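News > Local > Business

Tustero textile recycling plant to add second shift, lengthen drop-off hours

April 8, 2023

The used-clothing sorting plant in Tustero will add a second shift and keep its public drop-off window open later in the evening, the plant's operator, Voyle, said in a notice to residents this week.

The notice says the plant will take in up to 800 tons of clothing and household fabric a year once the new shift is fully staffed. Sorting now stops in mid-afternoon, and bags that arrive after that wait in covered bins until the next morning. During the spring and fall, when people clear out closets, the bins have filled up and trucks from neighboring towns have been sent home with full loads.

Under the new schedule, the drop-off window on the east side of the building will stay open until 10 p.m. The morning opening time does not change. Residents of Tustero and Cedov can leave bags free of charge. People from outside the two towns will keep paying the current fee, which is collected at the gate.

The plant opened in November in a former furniture warehouse off the Remska road. The town leased the building to Voyle after it had stood vacant for several years. The lease required the company to fix the roof and repave the truck lot, and both jobs were finished over the winter. A sidewalk along the front of the lot is still not done, and the notice gives no date for it.
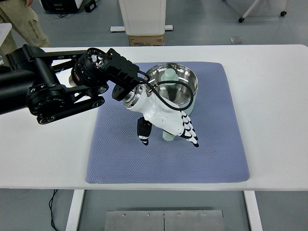 Bags collected in the two towns are opened and sorted into three groups. Clothing in good condition goes to resale shops in the region. Worn cotton is cut into wiping rags and sold to garages and print shops. What is left, mostly blends and torn knits, is baled and shipped to a mill that shreds it for padding and insulation.

Wet or moldy fabric cannot be used and goes to the landfill. The notice asks residents to tie bags shut and to keep shoes in a separate bag, with each pair tied or banded together. Pillows, carpet and mattresses are not accepted. Curtains and blankets are fine if they are clean, and so are single socks.

The later hours were requested by residents who work days and could not reach the plant before it closed. Some had been leaving bags outside the gate overnight, where rain got into them. A number of those bags had to be thrown out, and neighbors complained about loose clothing along the road. The town put up a sign at the gate in February, but bags kept appearing.

Truck traffic was the main concern raised at last month's town meeting, where the schedule was approved. Several people who live on the Remska road said trucks already use their street as a shortcut to the highway. The approval limits truck deliveries to daytime hours, so the evening shift will handle only bags already in the building and those brought by car. Trucks must use the north entrance, and the town will put a speed display near the school crossing.

Cedov is also placing additional collection boxes, including one behind the library and one at the bus station. The boxes will be emptied twice a week. They are meant for small bags, and anyone with more than a carload is asked to drive to the plant.

A mailing with the new hours and a list of accepted items is going out to 300 households on the rural routes that do not have curbside pickup. Everyone else will find the same list printed on the back of the next water bill. Copies are also available at the front desk of both town halls.

The new hours begin on the first of next month. The plant will be closed the day before so that lights can be installed over the drop-off lane.

Related items
Cedov library to close two weeks for floor repairs
Remska road bridge down to one lane through summer
Yard waste pickup returns, with a change to the east route
Tustero school crossing to get new signals

News | Sports | Weather | Notices | Classifieds | Contact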